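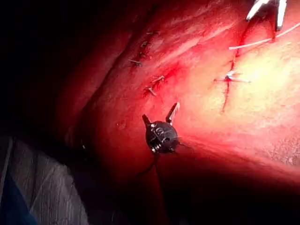 Interrupted stitches: how long should I leave the tails?

Mahtab Soltani
I am practising suturing on tissue and I cannot decide about the tails. When I cut them short, I worry the knot will open. When I leave them long, they fall over the seam and I catch them with the next stitch. Also my edges pucker when I tie. Is it the thread or my hand?

Nasrin Asadi
Probably your hand – most beginners pull too much. The edges should only touch. If the tissue bulges beside the seam, loosen the next one a little. For tails I leave 4 mm with a smooth thread, and I lay each one to the side before I go on.

Mojtaba Sharifi
just buy better thread, the cheap one is always slipping
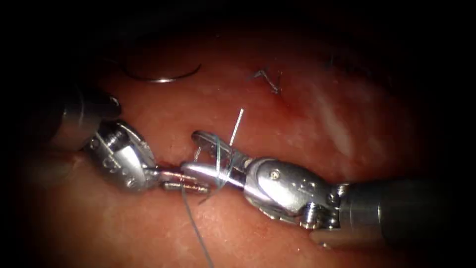
Prullammont, May

I teach this on our evening course, so I add something to Nasrin's answer. Look at where you hold the thread. The jaw tips should come close to each other when you pass it, and you should take it with the tips, never deep in the jaws. A coloured thread is easier to follow against red tissue. Put one stitch in the middle of the cut first, then fill each side.

Ardalan Talebi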